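Thread by Trevor Lavoie
26 October 2026
Print this thread | E-mail this thread

I've been asked for months what I think of the Sevum fingers versus the Ouellet ones. I didn't want to write it up because I figured I'd be bored by the answer. I'm less bored than I expected, and more annoyed. Thread.

Background for new people: two arms, small table, short list of household stuff. Keys, little metal parts, hooks on a wall. No foam cubes. Every gripper vendor's video has a foam cube in it and I have never once needed to pick one up at home.

Ouellet's pitch is "adaptive grasp out of the box." I have read the sheet twice and still can't find what it adapts to. Sevum's sheet is shorter and mostly tells you which screws to use, so they started out ahead with me.

First round was flat parts on a flat top. Thin things lying down are where I expect every parallel gripper to embarrass itself, and I set my hopes accordingly.

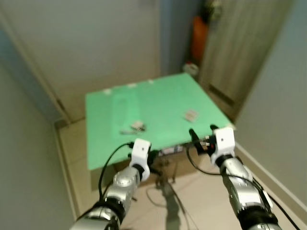
Flat parts went badly for both. The fingertips are too thick to get under anything, so you end up pinching from the sides and hoping. Ouellet support (polite, quick, no complaints) told me to "tune the approach angle." I tuned the approach angle. Same misses, new angle.

To be fair to them, my table is light and it moves if you lean on it. A stiffer table would help. So would a customer whose house is a factory, and I suspect that's who they designed it for.

Cables. Can we talk about cables? Every arm review shows the arm and skips the loop of cable that has to go everywhere the wrist goes. I spent more of this test rerouting cable than changing fingers. If Britdale wants to sell me their controller upgrade, they can start by telling me where the wire goes.

Keys were round two. I like keys as a test: they slide over each other, the ring flops around, and whatever you've hung on it gets in the way.
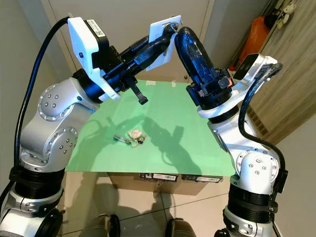 Both arms over the keys, grippers nearly touching.

Two-arm stuff is where I get really skeptical. Noémie Cormier asked in the replies last time whether a second arm is worth the money for one person with a small setup. My answer is still no for most jobs. You double the calibration and then you get to find out how close the two tips can pass each other.

She pointed out that handing a thing from one side to the other is hard with one arm. Yes. I put it down and pick it up again. It's slow and it has never bent a finger.

I ran 14 tries per finger set on the keys. Before anyone quotes that at me: 14 is a tiny number. Ouellet's page says 667 grasps "without intervention" and doesn't say what was being grasped. I'd trust my 14 further, and I don't trust my 14.

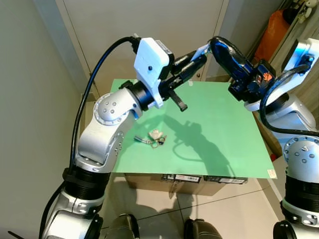 – Trevor Lavoie

Camera placement made a bigger difference than the fingers did. The head view is nice to look at, but the arms cover the thing you care about right when you care about it. I'd spend on a wrist camera before I'd spend on either finger set.

Senyo Agbenyega disagrees and wants a third fixed camera off to the side. Fine, that's one more thing to calibrate. He can come over and do it.

Last round, the wall hooks.
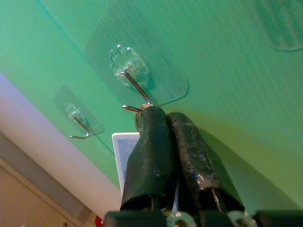 Hooks are the job I'd want done in a real house, and they're a good way to sort out camera claims. Clear plastic and chrome are rotten to look at. With see-through pads and bent wire that throws highlights everywhere, I wouldn't take any depth reading on faith. And look how little of the small metal ring is left in view once the black fingers are up beside it. That's the wrist camera's weak spot, and I say that as the guy who just told you to buy one.

Where I've landed: Sevum for fingers, by a little, mainly for the sane mounting. Neither one at full price. The Multwood adapter plate is the only part here I'd buy again without thinking it over.

Longer test in December, with up to 3 finger sets if Ouellet sends the narrow tips they keep mentioning. I'll believe in the narrow tips when I'm holding them.

Contact | © Trevor Lavoie | Back to top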